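Nijs cable wrap kit, the 42 piece one - two stars

Bought this for the wiring on our humanoid after the loom kept catching. Comes with sleeves, clips and ties in a flat box, no instructions worth the name. Skye Hepburn did the fitting, I did the complaining.

Day one, fine. Goes on fast, ties grip well. Then on Jan 14, 2021 a sleeve rode down into the elbow joint during a slow arm raise. Joint stalled, controller threw fault 143 and the arm dropped. Hit the stop button, no one was near it thankfully. One lead was pinched right through the jacket, copper showing. That is a safety problem in my book, not a cosmetic one. 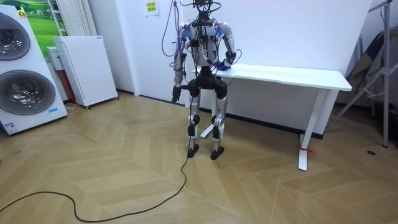 Leads over the upper body, one long run across the floor.
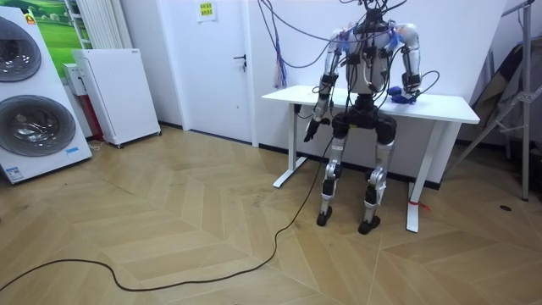 Sent the log to Nijs support. Karthik Bhuiyan there answered the same day, polite, told me to leave more slack at the elbow. Did that. Next run the slack snagged on the shoulder insted. So four sleeves came off and went in the bin.

What's ok: the ties. Cheap, easy to cut, dont mark the covers. What's bad: sleeves slide on anything smooth, clips pop open if the arm moves at any real speed. And nothing on the box about moving joints, there should be a warning.

Went back to the old Prokton spiral wrap for the arms. Ugly, slow to put on, stays where you put it. Would use the Nijs stuff on a fixed bench or a rack, never on something that moves. Asked for a refund on the sleeves, still waiting.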